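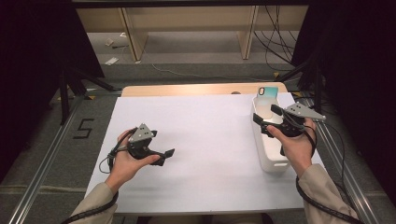 Open bins with handle cutouts suit small items in regular use.

Storing Small Household Items
Drurton Residents' Handbook, Kitchen and Utility Spaces

Residents are asked to keep counters and shared shelves clear between uses. Small items such as chargers, phone cases, batteries and keys should be kept in open plastic bins, one type of item to a bin. Bins should be no more than two-thirds full, so that contents can be seen from above.

Labels belong on the short side facing out. Masking tape and a permanent marker are adequate. Printed labels may be requested from Fletcher Hoani at the Cisneros Street office before noon on Friday.

Cleaning
Empty the bin and wash it by hand in warm water with a little dish soap. Handle openings collect dust and should be wiped with a cloth wrapped over one finger. Allow 30 minutes for air drying before refilling. Abrasive pads scratch plastic and should not be used.

Shelving
Place bins on shelves with 2 inches of clearance above the rim. Heavier bins go on the lowest shelf. Wall shelves in the Taven units are 22 inches deep and will take two rows; the back row is best reserved for seasonal items.

Loose batteries must not be stored with keys or coins. Tape the terminals of used batteries and bring them to the collection box beside the mail room.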